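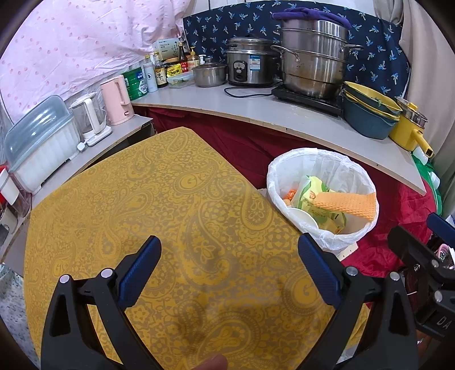 Bridden, 21st February

Home > Journal > Household Textiles

The purpose of this entry is to set out my present views on the care of printed table linen, a subject on which I have received a good deal of correspondence following the September entry on napkins. Readers who wrote at that time will find most of their questions addressed below. Those concerning lace will be answered separately.

Paisley remains the pattern about which I am asked most often. The teardrop motif came to Europe on shawls from Kashmir and took its English name from the Scottish town where imitations were woven. Its value at the table is practical. A dense print in mustard or brown conceals a tea stain far better than a plain cloth will, and a household that eats at the same table three times a day should take this into account before purchasing white.

New cotton cloths should be washed once before use. Cold water is recommended for the first wash, with the cloth turned face down and laundered by itself. I have followed this practice for 9 years and have lost only one cloth to running dye, a red one purchased in haste at the Varkus market. Ms. Minttu Aaltonen has written to recommend a cup of vinegar in the rinse. I have tried her method on two occasions and observed no difference in the color, although the cloth was pleasantly soft.

Drying requires more attention than washing. A cloth hung by its corners will stretch at those corners, and no amount of ironing restores the edge. It should be folded over the line at its midpoint, out of direct sun. Ironing is best carried out while the cloth is still slightly damp, on the reverse side, beginning at the center.

On the matter of size, the customary allowance is a drop of eight to ten inches on each side for everyday meals. My own kitchen is narrow and I keep to the smaller figure. Mr. Bijan Arabzadeh, whose table seats twelve, disagrees with me on this point and prefers a drop that reaches the chair seats. His letter was courteous and I have kept it.

Several readers have asked about wax. Candle wax should be left to harden and then lifted with the back of a knife. What remains may be drawn out with a warm iron and plain brown paper, changing the paper as it fills. Oil is more difficult. I apply dish soap directly, leave it for an hour, and wash as usual. Turmeric I have never removed completely from any fabric, and I would be grateful to hear from any reader who has.

Cloths in storage should be rolled, or refolded along different lines twice a year. The oldest in my possession belonged to my aunt, and it has split along a crease that was left undisturbed in a drawer at her house for most of my childhood. It was mended by Ms. Lama Sayegh, using thread taken from the hem. The repair is sound, and the cloth is now used on birthdays.

Correspondence on the above may be left in the comments. The entry on lace is in preparation and will include Ms. Sayegh's notes on starch.

105 shares | 9 comments

This site uses cookies to remember your reading preferences. Accept | Manage settings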